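How do I get white heat marks out of a wood tabletop?

praltaleck
Posted 18 September 2021

We bought a secondhand dining table in May from a couple in Platley. My brother-in-law put a casserole dish straight down on it last night and now there is a cloudy white patch the size of a dinner plate. I don't know what the finish is. The seller only said it was "sealed." I wiped the patch with a damp cloth and it made no difference. I'd like to fix it without stripping the whole top, as I paid $300 for the table and can't spend much more on it. Is there a way to do this at home?

Edin Papadopoulos

White is the good kind. It means moisture got into the finish but not down into the wood. Black marks are a bigger job.

Find out what the finish is first. Put a drop of denatured alcohol on the underside of the top, near a leg, and wait a minute. If it goes sticky, you have shellac. If nothing happens, try lacquer thinner in a different spot. Lacquer will soften. If neither does anything, it is probably polyurethane or another varnish. 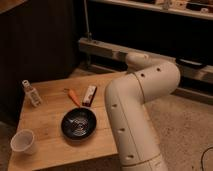
For shellac or lacquer, lay a clean cotton T-shirt over the mark and run a dry iron over it on the lowest setting, a few seconds at a time. No steam. Lift the shirt and look after every pass. It can take a while – I did one for my mother that needed 11 passes before the last of the haze went.

Polyurethane is harder. The iron sometimes works on it and sometimes doesn't. If it doesn't, rub the patch lightly with 0000 steel wool and a little mineral oil, going with the grain, then wipe it off. You may lose some shine there, so do a small corner of the mark first.

cetcombe_carl

Mayonnaise. Leave it on overnight. Worked on my coffee table.

nikolovski

Mayo is only slow oil, and it smells. Use petroleum jelly if you want to go that way.

I'd try the iron too, but check whether the top is veneer before you start. Look at the edge and see if the grain carries over from the top. On old veneer the heat can loosen the glue and then you have a bubble to deal with as well. Mine did that – I ended up paying a shop $100 to press it flat.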